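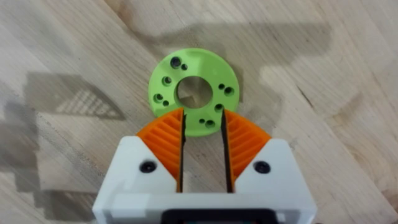 marrowfat
I'd leave the varnish alone. If you've already got oil in the timber you would have to sand right back before anything else will stick, and even then it can peel at the ends. Stay with oil and put up with doing it again every so often.

lowgate_shed
Thanks. I did wonder. The tin of varnish is unopened so I can take it back. For anyone joining now, the tops are solid blocks, glued up from strips, 4 cm thick, and they've had one coat of Dondex hard oil. I asked in the other section and was told to varnish, so I'm getting both answers.

pewter_jug
You'll always get both answers. I've had varnish on a kitchen worktop and oil on a bench, and the bench is the one I'd do the same way again. When the varnish went by the sink the water got under it and turned the wood black, and I ended up stripping the lot. With oil you sand the bad patch and wipe some more on.

Ridgeway Ken
Disagree. Proper two-part varnish on a table that isn't near a sink will last for years. People put one thin coat of the cheap stuff on and then blame varnish. Three coats, rub down between each, and do the underside as well or the thing will cup.

marrowfat
Agree on the underside whatever you use. It's the step everyone leaves out. Mine was oiled on top only and by December there was a hollow down the middle you could roll a pencil into.
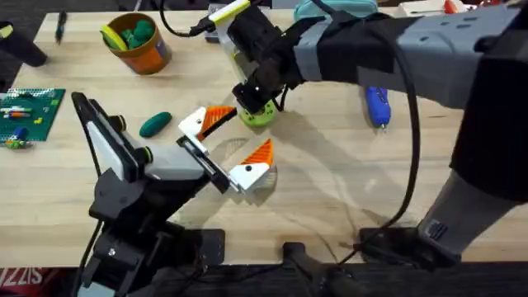 It did come back a bit when I turned it over and oiled the other face, but it never went completely flat. I've since slotted the brackets so the wood can move across its width. If yours is screwed down tight to a steel frame, check that before you spend any more on finishes.

lowgate_shed
It's screwed down tight. Bother. Round holes, no slots. Is it worth taking the whole lot apart?

pewter_jug
I would. Elongate the holes with a round file, use washers under the screw heads and don't do them up like wheel nuts. It's an afternoon.

claypipe
Can I ask what you paid for the tops? I was quoted 3,000 for a run of beech from Mitsotakis-Vlachou, fitted, and that seems mad for something I'm going to put glue and hot soldering irons on.

lowgate_shed
Nowhere near that. Mine were seconds and I carried them in myself. Delivery was the worst of it. Trusport left them leaning against the wall outside on a Friday afternoon and one of the corners is crushed.

Ridgeway Ken
Steam the corner. Damp cloth, hot iron, a few seconds at a time. You can get a surprising amount back provided the fibres aren't torn. Do it before you oil again.

claypipe
To be fair the quote included taking the old ones away. Still, 3,000 is 3,000. I could have ply and replace it every other year. 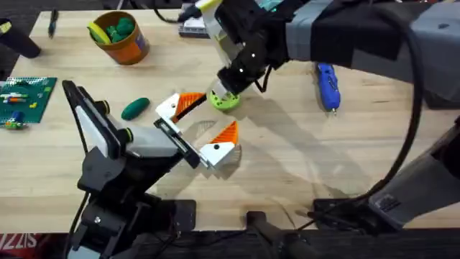
The thing I don't like about ply is the edge. Once it gets knocked it splinters, and then it catches your sleeve every time you lean over. A hardwood lipping fixes that but by then you've done half the work of a solid top. Has anyone used the Zellness wax on either? A bloke at the timber yard swears by it.

marrowfat
Tried it. Smells nice, marks if you put a mug on it. Fine for a bookcase.

pewter_jug
I get on with it as a top-up over oil. Wouldn't use it by itself.

lowgate_shed
Right, can somebody give me the order of jobs? I've got two opinions on everything and I'd like to start at the weekend.

pewter_jug
My order, and Ken can argue:

1. Take the top off, slot the holes, steam the crushed corner and let it dry overnight.

2. Sand with 100 grit, along the grain, only where it's rough. Then go finer over the whole top, vacuum it and wipe with a cloth.

3. Thin coat of oil on the underside first, then the top and the ends. The ends drink it, so go back to them. Wipe off whatever is still sitting on the surface after a quarter of an hour.

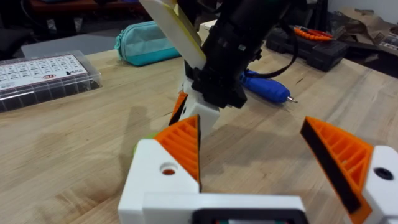
4. Leave it a day, then do the same again. Lay the rags out flat outdoors to dry, never screwed up in a bin, as they can catch fire.

Ridgeway Ken
I'd still varnish it. But if it's oil, three coats, and go finer than you think on the last sanding. Your order is fine otherwise.

marrowfat
Too fine and the oil doesn't go in. I stop at 180.

lowgate_shed
Good enough for me. Varnish goes back tomorrow. I'll post again when the corner's been steamed.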